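How to tell whether a robot can do a chore yet
Posted by Revathi Mathew, 2019-09-20

I love a good robot clip, but a clip only shows the one go somebody picked. If you want to know whether a machine can really take a job off your hands, test it the way you'd test a new starter. You don't need a lab for this!

Step 1. Pick one small chore and write down what "done" looks like. "Tidy the clothes" is far too big. "Pick the dark top up off the carpet and put it on the chair" is about right. Cloth is a brilliant place to begin, as it never lies the same way twice. 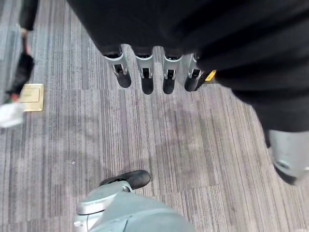

Step 2. Run it 20 times and move the start position each go. Keep your hands in your pockets. If you step in, even to straighten a sleeve, mark that go as helped.

Step 3. Swap to something stiff, such as lining up trays on a bench. Robots tend to find this kinder (the shape stays put), though shiny tops can confuse the cameras, so try it with the lights on and off. 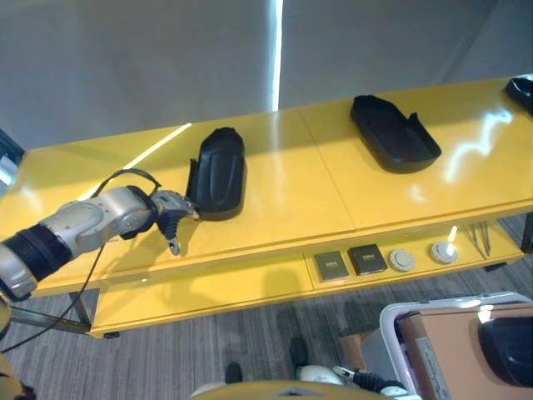

Step 4. Time the whole job, including the dithering. Back in May, Nandini Palaniappan and I scored a folding test where the machine managed 7 clean goes out of 20. I was thrilled, until we saw the slowest one had taken 59 minutes.

Step 5. Do it all again on another day with four new items. My own feeling is that shop-floor jobs will get there well before the laundry does, but I'd be delighted to be wrong. Send me your scores, helped goes included.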